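How many spare fingers should I budget for with hand-held grippers?
Posted by Siu-fong Peng

We're pricing a set of hand-held grippers to record folding and tidying in people's homes. Wesia quotes $2,768 for the kit and $348 a year for "care," a word it declines to define. 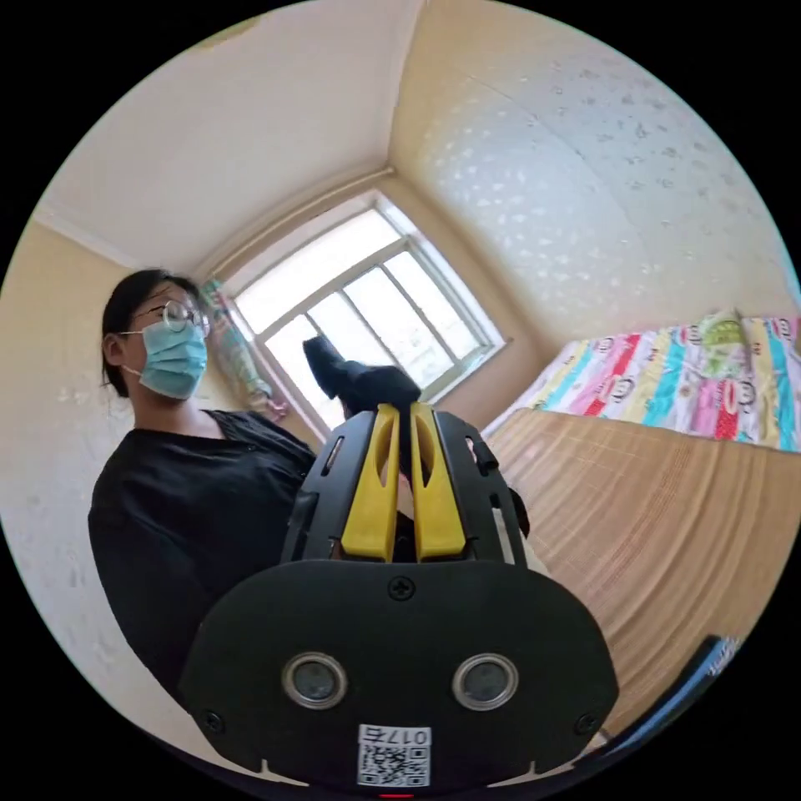 My boss wants one number for the whole year. I have 64 homes and no idea what wears out first.

Po-yen Kao
Fingers, then screws, then your boss. We went through some 200 fingers last year, mostly on socks and bedding. Skip the care plan and buy spares up front — shipping one at a time is where they get you. Ask if the price includes chargers. Ours didn't.

drernemach
get the cheap ones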